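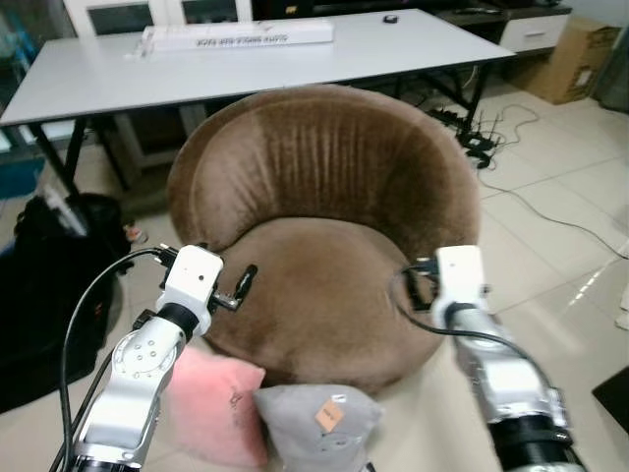
Zover Kitchen Help
Ticket: Fusthorpe milk loaf sinks in the middle
Product: Zover countertop oven, Bodthorpe model
Status: Closed
Opened by: Zinash Gudeta
Handled by: Desta Teshome

Zinash Gudeta wrote, 22 Nov 2022:

Hello! I hope I've picked the right form, because the drop-down had "oven fault" and "recipe question" and I think I may have a bit of both. I've had my Bodthorpe oven since June and I love it, I really do. It roasts a chicken better than my big oven and the cookies come out beautifully. But I cannot get the Fusthorpe milk loaf from your recipe booklet to stay up. It rises like a dream, goes a gorgeous brown on top, and then within a few minutes of coming out the middle sinks and the sides pull in. When I cut it there's a gummy stripe along the bottom, just above the crust.

I follow the booklet to the letter, I promise. Jemal bread flour, whole milk warmed up first, butter soft but not melted, Bake setting, lower rack, 30 minutes. I've tried less yeast and I've tried a shorter second rise, and both times it sank just the same (we still ate it, toasted, with a lot of jam). I was hoping to bring a couple of these to my sister's for the holiday so any help would be very welcome.

Desta Teshome replied:

Hi Zinash, and thank you for such a thorough note – you'd be surprised how often we get "bread bad" and have to start from there! You picked a perfectly good form. I'm sorry about the loaves, and I'm glad the jam was on hand.

From what you describe I suspect the bread is coming out too soon. A gummy stripe and pulled-in sides usually mean the inside hasn't set, even when the top looks finished. Could you tell me three things? What pan are you using, do you preheat until the chime or just until the light comes on, and do you own a probe thermometer? If you do, please take a reading from the very center of your next loaf when the time is up, with the tip well away from the pan.

Zinash Gudeta wrote:

Okay, I baked another one last night. The pan is my grandmother's, a heavy dark one, quite deep and narrow. It isn't the one that came with the oven because I lent that to a neighbor for a meatloaf and haven't had the heart to ask for it back.

I wait for the light. I didn't know there was a chime! I just checked and I seem to have turned the sound off at some point, probably when the baby was napping.

I do have a thermometer, the kind for roasts, and it said 189 in the middle. The top was already as dark as I'd want it, so I took the loaf out anyway, and down it went.

Desta Teshome replied:

That's very helpful, thank you. A couple of things are going on, I think.

First, the light. On the Bodthorpe it comes on when the heating elements start, and the chime sounds when the oven is up to heat. You've been putting the dough into an oven that was still warming. Cookies forgive that and a deep loaf doesn't. To turn the sound back on, hold the timer button for six seconds until the little bell shows. If you'd like to keep it quiet for naps, watch the display instead: the bars stop moving when it's ready.

Second, the pan. The booklet time is for the shallow pan in the box. A deep, narrow pan needs longer, and the top will color well before the center is done. Please try this:

Preheat until the bell sounds or the bars stop.
Put the loaf on the lower rack and bake as usual until the top is golden.
Lay a loose tent of foil over it, shiny side up or down, it makes no difference. Keep the foil clear of the top element.
Keep baking until the center reads a few degrees higher than last time, and the loaf feels light when you tip it out.
Take it out of the pan right away and cool it on a rack for 60 minutes before slicing.

I'd go back to the full amount of yeast, too. Your first instinct there was fine.

Zinash Gudeta wrote:

Desta!! It stayed up! I did the foil and waited for the bell, and it took almost half as long again as the booklet says, which made me very nervous, but the center is soft and there's no stripe at all. One corner is a bit squashed where I wrestled it out of the pan. I didn't quite manage the full cooling time either, since my husband got to the heel while I was on the phone.

One small question before you close this. Can I freeze them whole, or should I slice them first?

Desta Teshome replied:

Wonderful news! Either works. For a holiday table I'd freeze it whole, once it's completely cool, wrapped well and then bagged. Let it thaw on the counter still in its wrapping so the crust doesn't dry out, then warm it for a few minutes in the oven. If it's mostly for toast, slice first and you can take out what you need.

I've passed a note to the people who look after the booklet, asking for a line about deeper pans and a clearer one about the light. I'll mark this as closed, but replying to this message will open it again if the next loaf misbehaves. Happy baking, and good luck getting your other pan back.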